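Foro Manualidades y Rincones > Decoración > Papel pintado

Tema: Mariposas por las tres paredes, ¿me he pasado?

polillarosa escribió:
¡Hola a todos! Llevo semanas leyéndoos y por fin tengo algo que enseñar. ¿Os acordáis del hilo del papel pintado liso contra el estampado? Pues me fui al estampado, y de cabeza. Rosa, con mariposas y polillas enormes en magenta, lavanda, morado y un melocotón anaranjado que me tiene enamorada. Lo he puesto en el rincón de perfiles de aluminio, en las tres paredes, sin dejar ni una lisa (mi hermana dice que me va a dar dolor de cabeza, ya veremos).

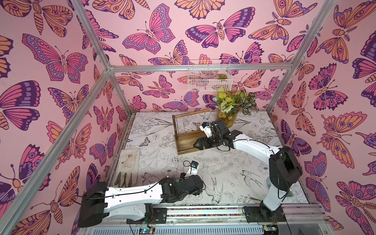
El rincón con el papel nuevo, la cestita blanca y el jarrón al fondo.

Las flores son artificiales, lo confieso antes de que preguntéis. La bandeja de madera con asa la tenía en el trastero desde noviembre y me parece que ahí luce muchísimo. ¿Qué le cambiaríais?

tijeras_y_cola escribió:
¡Pero qué maravilla! Las polillas con las antenas de pluma me parecen lo mejor del papel, y casi nadie las pone, todo el mundo va a la mariposa bonita y ya. Yo no tocaba nada. ¿De dónde es?

polillarosa escribió:
¡Gracias! Es de Zalley, del catálogo de primavera. El rollo me salió por 400 pesos en liquidación y me sobró un buen trozo, así que estoy pensando en forrar cajones.

Faustino Aguirre escribió:
A mí me gusta, pero voy a ser el pesado del hilo: el suelo compite. Tienes un blanco con dibujos de línea negra, flores, pájaros, más mariposas, y encima las paredes a todo color. Yo dejaría una de las dos cosas. Un blanco liso abajo y el papel respiraría.

tijeras_y_cola escribió:
Faustino, no puedo estar más en desacuerdo, jaja. El dibujo es finísimo y solo en negro, de lejos hace casi de gris. ¡Y el pájaro de la cola larga es precioso! Si lo quitas, aquello se queda en habitación de muñecas.

Faustino Aguirre escribió:
Bueno, el pájaro se salva. Pero mantengo lo del suelo. Y ya puestos, la cesta de rejilla la bajaría un poco. Tan pegada al travesaño, la suculenta se pierde contra tanto rosa.

mar_de_retales escribió:
¡Yo vengo a defender la cesta! El blanco descansa la vista y el verde de la plantita va con las hojas rayadas del jarrón. Lo que sí haría es mover el jarrón al otro lado de la bandeja, que la pared izquierda tiene esa mariposa rosa grandota de bordes morados y quedarían de cine juntas.
Una duda técnica: ¿cómo cortaste el papel en las esquinas? Yo lo intenté con uno de Vukadinović y se me abrió la junta a los 5 días.

polillarosa escribió:
Lo del jarrón lo pruebo esta misma tarde, ¡me encanta la idea! En las esquinas doblé el papel un par de dedos hacia la pared siguiente y monté la otra tira encima, con cuchilla nueva y regla metálica. Cola en la pared, no en el papel, y paciencia. Tuve que despegar una tira entera porque me quedó una polilla partida justo por el ojo de un ala y no podía vivir con eso.

mar_de_retales escribió:
Ay, lo de la polilla partida lo entiendo perfectamente. ¡Apunto lo de la cola en la pared!

Faustino Aguirre escribió:
¿Y los perfiles? ¿Los vas a dejar en plata? Con un morado oscuro como el de la mariposa de la derecha cambiaría mucho.

polillarosa escribió:
¡Ni se te ocurra tentarme! De momento se quedan así, el aluminio me gusta al natural y pintar las ranuras me da una pereza tremenda. Si me animo, abro otro hilo con la carta de colores y votáis.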